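Glaze fit on production stoneware: speaker notes
Bushra Bukhari, Vilten studio session, 5/26/21
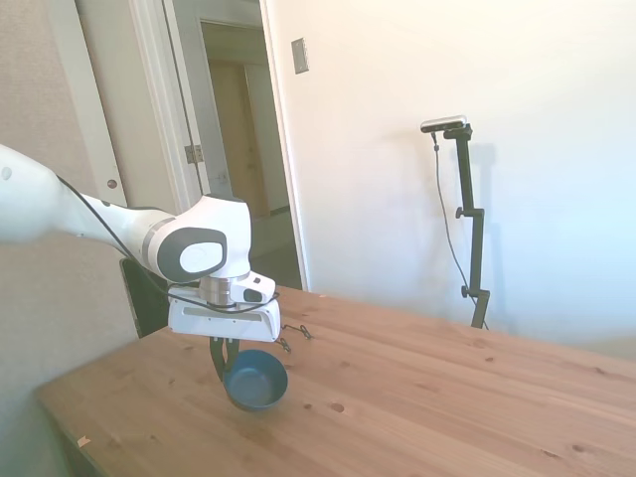 Dark teal-blue bowl, held at the rim.

Slide 1. Scope
Crazing and shivering only. Pinholes and crawling are in Orest's talk. If asked about food safety, take it at the end.

Slide 2. Terms
Glaze and clay both shrink on cooling. If the glaze shrinks more than the clay, it ends up in tension and cracks: crazing. If it shrinks less, it ends up in compression. A little compression is wanted. Too much and it flakes off at rims and handle edges: shivering.
Say clearly that crazing can show up weeks after firing. People sign off on ware too early.

Slide 3. What moves expansion
Sodium and potassium raise it. Boron, magnesium and silica lower it. Calcium sits in between.
Calculated values are for comparing recipes in the same family. Do not read them as absolute numbers. Skip the table if short on time.

Slide 4. The Bilyk base
Original recipe crazed on the Pureck body. First fix was more silica, in 2 steps. Step one still crazed after the freeze test. Step two held but the surface went slightly stiff.
Second fix swapped part of the soda feldspar for a boron frit. Melt recovered. Color shifted toward green in the copper version, so retest any colored glaze after a base change.

Slide 5. Test method
50 tiles per recipe, same thickness, same shelf. Boiling water, then ice water, then ink on the surface. Repeat the cycle. Record the cycle where the first line takes ink.
Flat tiles alone will miss shivering. Add a cup form with a sharp rim and tap the rim with a steel rod.

Slide 6. Cooling
Do not open the kiln above 300 F. Early opening causes cracks that look like crazing and confuses the results. Orest Hordiienko has the cooling curves from the Ritport kiln; point people to him for the raw logs.

Slide 7. Application
Thick glaze crazes sooner. Check specific gravity before every dipping session and write it on the bucket. Two people dipping from one bucket should use the same count.

Questions
Likely one: can crazed ware be refired? Answer: it may heal the lines, but the mismatch is still there and they usually return. Change the recipe or the clay body.
Handout has both recipes and the blank test sheet.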